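Cleaning and storing rubber slides

Slides pick up grit in the ribs of the sole, and it ends up on the shelf. Clear a table first so you can see every pair.
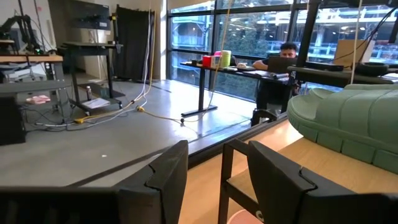

Mix 2 tablespoons of dish soap into a bucket of warm water. Scrub the treads with an old toothbrush, then wipe under the strap — sweat collects there. Rinse and leave them in the shade for 12 hours.

Put them back on the rack one pair at a time, side by side, toes facing the same way. Match up the rest before you lift any more.
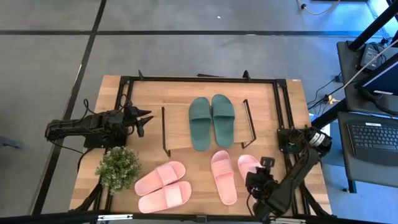

Green pair on the rack, pink slides still to be sorted.

Wipe the shelf once a month.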